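Imprimer | Envoyer par e-mail

De : Malte Kohlhase
À : liste simu-pince
Objet : Re: crayon raté, encore

Le May 11, 2021, Yanti Pattinasarany a écrit :
> Même défaut chez moi depuis la mise à jour de Plester.
> La pince s'arrête à côté du crayon, doigts ouverts,
> et l'épisode est noté réussi. Quelqu'un a une piste ?

Oui, pareil ici — 7 échecs sur environ 90 essais en simu. Le crayon reste sur le panneau turquoise, à droite du doigt droit, rien entre les doigts.

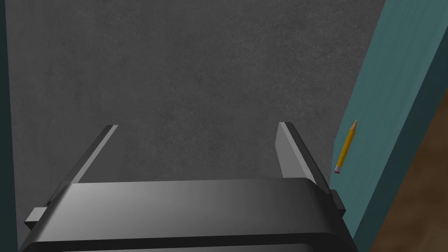

Je penche pour le décalage du repère outil, pas la vision. Remis l'ancien fichier, relancé 2 fois, pas encore dépouillé les logs. Le faux « réussi » m'inquiete plus : surtout ne pas passer sur le vrai bras avant correction.

Frauke, tu peut bloquer la version ? Je regarde le reste ce soir.

Malte

Contact | © Liste Plester | Haut de page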